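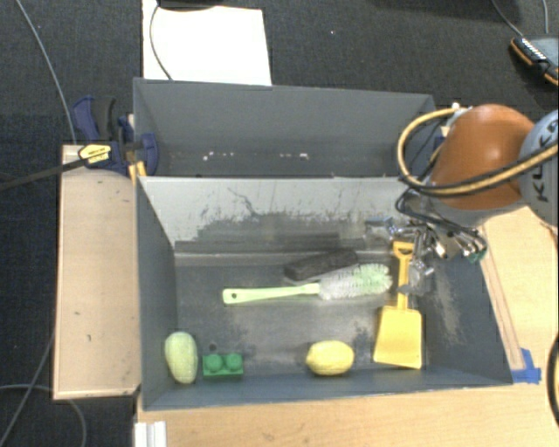

Tips for Teaching an Arm to Pick Things Out of a Bin

If you have spent any time at all guiding a robot arm through a job, whether by pushing it along with your own two hands or by steering it from a controller across the room, you will know that the first afternoon is humbling. I kept a notebook through the whole Pernia project, which came to 2,621 recorded picks before we stopped, and these are the bits I still pass along to anyone starting out.

Clamp the bins down before you do anything else. A bar clamp where two bins meet does most of the work, and painter's tape is fine for the odd strip of wood. If a bin slides even a little halfway through the day, your morning picks and your afternoon picks are two different jobs - and you may not notice until the arm starts missing.

Mix your shapes! A lemon is easy to love, but a long-handled thing like a toy shovel will teach you far more. Bring the fingers down beside the shaft slowly, line them up with it, and only then close. With a bottle brush, go for the handle and leave the bristles alone, as they squash differently every time. Toy bricks and plain blocks are good for practicing a square, tidy grip.

Watch the walls. Anything lying close to a side leaves you very little room for a finger, so come in steeply and take your time. Old, scuffed bins are perfectly good for this work, by the way, and I wouldn't buy new ones for a beginner to bump into.

Pause before you close the gripper, but keep it short. My early recordings are full of long, nervous hovering, and the arm learned to hover right along with me (my own fault, and it took a fresh batch to cure it). These days I practice a new layout 2 times with the recorder off and then go.

Give hoses and cables some slack, then swing the wrist through its full turn by hand controller at low speed and see where they go. Do it again whenever you move a bin.

Stop after 39 picks and have a cup of tea. Tired hands make jerky paths. I throw out any pick where I had to back up and start over, unless I am recording recoveries on purpose, and those go in a folder of their own with the layout number in the name.

Shuffle the objects every 12 picks, and let them fall where they like - neat rows are pretty but they won't prepare the arm for a messy bin.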